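# Robot demonstration (hands-on and remote)

**Robot demonstration** is the practice of having a person perform a task through a robot so that the motion can be recorded and later used to train or program the machine. The person may push the arm directly, a method called *kinesthetic teaching*, or may steer it from a distance, called *teleoperation*. The stored result of one attempt is an *episode*, and a collection of episodes for one task forms a *demonstration set*.

## Recorded data

An episode normally holds the joint positions of the arm, the opening of the gripper, and one or more camera streams, all stamped with a common clock. Many small arms carry a camera at the wrist. A wrist view keeps the fingertips at a nearly constant place in the picture, while the table and the objects on it shift as the arm moves. Block handling is a common first task: a colored cube is gripped and moved with respect to a region marked on the table in tape.
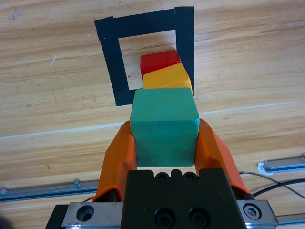 What is the difference between a demonstration and an ordinary robot program?

A program states the positions or rules directly, and a demonstration supplies a recorded performance from which the positions or rules are worked out afterward. A recording can also be replayed unchanged, but replay fails as soon as an object has moved from its original place.

## Methods

### Kinesthetic teaching

The operator holds the arm and moves it by hand. The motors are either switched off or set to a mode that cancels the weight of the links. The method needs no second device, and the operator feels contact with the table directly. Its main drawback is that hands and sleeves enter the camera view. It is also hard to guide two arms at once, and heavy gear trains resist being pushed backward.

### Leader and follower arms

A light leader arm is moved by the operator, and a follower arm copies its joint angles. If the two arms share the same geometry, the angles can be passed across with no further calculation. Delay between the two should be short and steady; operators adapt to a constant lag more easily than to a changing one. Force is usually not returned to the leader, so contact must be judged by eye.

### Handheld controllers

A tracked controller or a six-axis mouse sets the desired position of the gripper, and software solves for the joint angles. The arrangement suits arms of any size. Near the limits of reach the solution may jump from one posture to another, and most systems slow or stop the arm when this occurs.

## Scene layout

The starting layout is varied between episodes so that the trained controller does not depend on one arrangement. Blocks are shifted and turned, and the order in which they are handled may be changed. Tape marks stay fixed within a set unless the set is meant to cover moving targets.

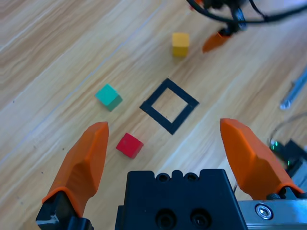
Variation is added in stages. In the procedure published by the Davotow workshop, written by Yu-na Wang and Ha-rang Jin, the first 30 episodes use a narrow range of starting positions, and the range is widened only after the operator can finish the task at an even pace. The procedure allows 18 seconds for a single pick and treats longer attempts as candidates for review.

## Quality and selection

Operators differ in speed, approach angle, and habit. Mixing many styles in a small set can leave a trained controller undecided between them, so smaller projects often keep to one operator. Long pauses are trimmed – a controller trained on them may stop in the same places. Failed grasps followed by a recovery are often kept, as they show the controller how to return to the task. Failed grasps without a recovery are removed or labeled.

The Prirkow block set, last revised 10 November 2024, contains 1297 episodes recorded with four operators. Its notes list three grounds for removal:

- a camera stream with missing pictures
- a gripper reading that disagrees with the video
- a fixed mark that has shifted during the episode 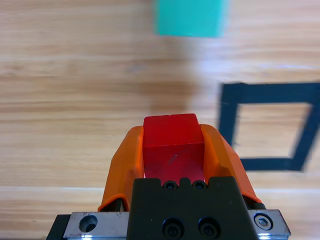

## Software

Recording tools differ mainly in how they store time. *Anine* writes every signal at one fixed rate and fills gaps with the last known value. *Ahn* stores each signal at its own rate and aligns them on reading, which keeps the original timing but makes loading slower. Converters exist in both directions; conversion from Ahn to Anine discards the original time stamps.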